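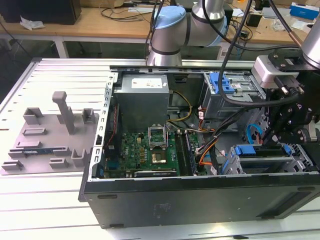

Puspita Tuhumury
Purchasing and quality, Drekevix Bakery Ingredients

Dear all,

thank you for the answers to my question on citric acid. I reply to the message from Terndale first, as it touches the point where we had most trouble.

> We have bought the anhydrous grade in 25 kg bags for years and
> we never had caking before this summer. Now the lower layers of
> each pallet come out hard as stone. Is it the product, or is it
> our store? The supplier says the moisture was within limits
> when it left him.

We had the same with a delivery of 300 bags in September. The certificate was in order, and our own moisture test on the top layer was also in order. When we opened bags from the bottom layer, 13 of them had lumps which did not break by hand. We wrote to Medeiros, who had sold us the lot, and they asked three things: how high the pallets were stacked, whether the stretch film was still closed, and how far the pallets stood from the outer wall.

The last question was the useful one for us. We had put them next to the loading door, where warm air comes in during the day and the floor is cold in the morning. Since then we keep them in the inner store, one pallet high, and the film stays on until the day of use. The next lot was without lumps.

I cannot say if this is also your case. Please look whether your bags have an inner liner of polyethylene and whether it is welded or only folded. With Clivulach we received folded liners once, and I would not accept them again for this grade.

For the person who asked about price: we paid 776 per tonne, delivered, for an order of 5 tonnes. Smaller orders were nearly the same, but the transport was charged separately. Please do not take this as a quotation, it depends very much on the month.

Does anybody here use the monohydrate for dry mixes? I would be glad to hear about your experience.

With kind regards,
Puspita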